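Farkeo Wrist View: Gallery

Farkeo is the simulation add-on for the Brama two-finger gripper. It gives you a rendered wrist camera, so you can try out an approach on screen before you book time on the real arm. This page goes with the 1 December 2019 release and follows the order of the menus in the program.

The base package comes with 64 practice tasks and runs on one desktop computer. The full package has 314, including the cabinet and drawer set that Ľubomír Michalík built for Nodberg. Both use the same gripper model, and a task saved in one will open in the other.

Surfaces are plain by default — flat color, no labels or print. You can load your own textures from the Surfaces menu. Most users leave them off until the approach path is settled.

Close approach, wrist camera, fingers open.

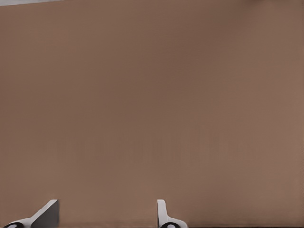
The camera angle can be changed in the Mount tab, and each task keeps its own setting. Runs are saved as numbered stills, up to 1,000 per session, and you can export any of them at full size.

Licenses are sold through Sriwong, for one seat or for 2. Owners of the August version can update at no charge — use the same key.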